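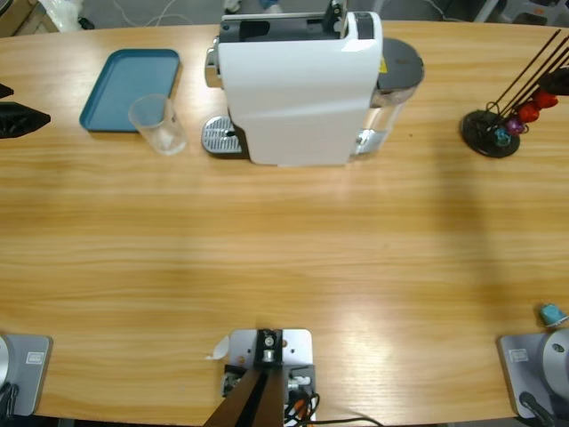

Sille Bach
Sorry, but capsules for a whole office? You'll spend more on pods in a year than the machine cost.

grodo_fan
Depends how many people drink it. We have 12 and go through 90 capsules a month. Hardly ruinous.

Mélanie Gosselin
90 a month for 12 people means most of them are buying coffee elsewhere. Not a great ad for it.

grodo_fan
Or they drink tea – did you think of that?

Sille Bach
My real gripe is the tank. Ours needed filling every 10 minutes on busy mornings. And a stand full of colored capsules looks nice until all the good ones are gone.

arklow77
Get a drip pot. Cheaper, and one person can fill it for everybody.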